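Coursework > Hardware Basics > Student Projects > Final Reports

Search reports
All years
Go

Print this page | E-mail this page

Gidareo: Learning Where Everything Goes in a Desktop Computer
Final project report, Hardware Basics, Sevier Hall room 238
23 Jun 2026

Why I picked it

I've used computers my whole life and until this spring I had never opened one. My old desktop at home died in May and I paid a shop $58 just to be told the memory had come loose, so when the project list went up and I saw "identify, remove and refit the main parts of a desktop PC" I put my name down right away. I called the project Gidareo, which doesn't mean anything, I just needed a folder name and it stuck.

The plan was to learn the parts on a practice board first, then move on to real towers, and at the end write a set of instructions good enough that another beginner could follow them. The practice board has spots for the big pieces (drive, processor, memory, graphics card) without all the tiny stuff in between, so you can get used to the motions before you're scared of snapping something expensive.
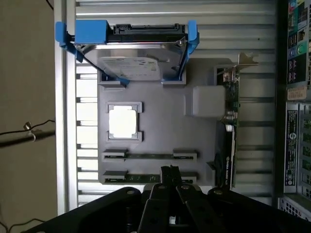
I started with the hard drive and I'm glad I did, it's the friendliest part in there! A 3.5-inch drive is heavy enough that you feel like you're holding something real, and it's hard to put in wrong once you know which end has the sockets. What slowed me down was the caddy. The blue rails wrap around both ends of the drive, and on the practice board the bottom edge of the caddy sits in two raised gray tabs, so if one side isn't down in its tab the whole thing tips. My first few tries I pushed on the middle and got nowhere. Pressing over one tab and then the other worked a lot better.

Memory was next and it was worse. You open the latches, line up the notch, and then push harder than feels right. I kept stopping early. The Gresura workbook (that's the one we all got at the start of the class) tells you to listen for a click, but with other people working nearby I never heard one, so I wrote in my own notes to look at the latches and see if they've come up against the ends of the stick. The processor was the opposite kind of problem - no force at all, just find the marked corner, set it down flat and keep your fingers off the contacts.

Moving to real boards

I thought the jump to a real motherboard would be small. Nope. On the practice board each part has lots of space around it, and on the real thing there are little components right up to the edge of everything you want to touch. I spent up to 4 hours one afternoon only learning to name what I was looking at before I took anything out. I'd cover a page of my notes, point at something, say what it was, and check. The processor socket I got right away, it's big and square and has its own lever. Some boards have memory slots on both sides of the socket and some only on one, and for a while I was mixing up memory slots and expansion slots. What helped was checking for latches at the ends.

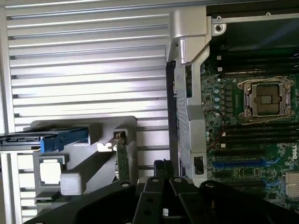 Another student who read my draft told me the socket section was too short, and that a beginner will want to know what to do with the lever before they know what the lever is called. I think that was fair, so I rewrote it. My new version goes: unhook the lever, raise it all the way, lift the plate, and only then pick up the processor. I also moved the warning about the contacts to the front. In the draft it was down at the bottom, where you'd read it after you'd already done the damage.

The same reader wanted more about screws. I had a whole page on screws (we're allowed 3000 words and I was using too many of them on it) and cut it down to one rule, which is to keep the case screws and the drive screws in separate cups and label the cups.

Working in the full case

Last came the whole tower, laid on its side. I do recommend laying it down, I tried one standing up and the graphics card sagged on me while I was hunting for the latch. I labeled this part of the project Fuchs in my log so I could keep the tower notes apart from the practice board ones. Cables are what I'd call the real subject here. Before you unplug anything, follow each cable to both ends with your finger and write it down. The power supply ones are stiff and like to spring back over the memory slots right when you need to see them.

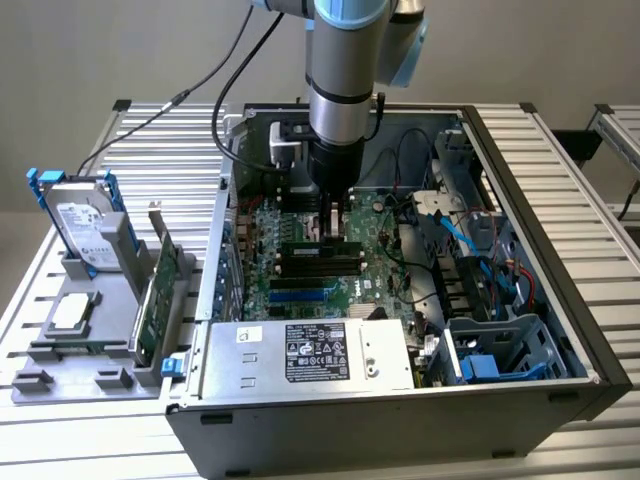

Tower case with the side panel off, parts tray at left.

Having a tray next to the case changed how I worked. When I set parts down on a bare table I'd lose track of what I had finished with, but if each part has its own place to stand or lie, you can look over and see what's still out. I added it to the instructions as step one, before you even touch the case.

What I would change

My instructions came out okay but I'd like better drawings of the notches, mine look like chewed crackers. I'd also practice the memory on more than one kind of slot, since the latches aren't all alike. And I still haven't taken a power supply out and put it back by myself, so that's going first on my list for the next project.

Print this page | E-mail this page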